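Nitex opens its Ivham lab for simulated kitchen demonstration

IVHAM, 3 March 2018 - Nitex opened its software lab to the public on Saturday afternoon's slot of the town's science program, and 378 people signed in at the door. The main draw was Vusamton, a program in which a robot arm works in a computer-rendered kitchen.

Visitors came in groups of 50 and watched on a large screen while staff explained how the arm is steered. The tasks involve ordinary household things such as a refrigerator and a container on the floor.

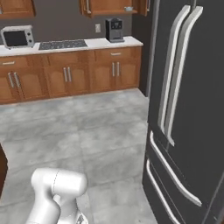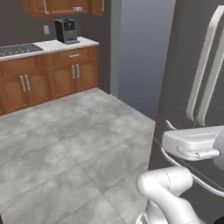
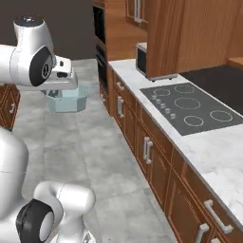 The white robot arm in the simulated kitchen used for Vusamton.

Nitex began work on the kitchen in January with Calvo, which supplies the cabinet and appliance models. The company says the program has logged 3385 practice runs so far. Staff said a run can be stopped and started over at any point, and several groups asked to see that done.

A smaller room held four desks where visitors could try the controls themselves. The wait there was nearly an hour by midafternoon.

Nitex plans a second open day at the same address. Admission will again be free, and school groups are asked to book ahead through the front office.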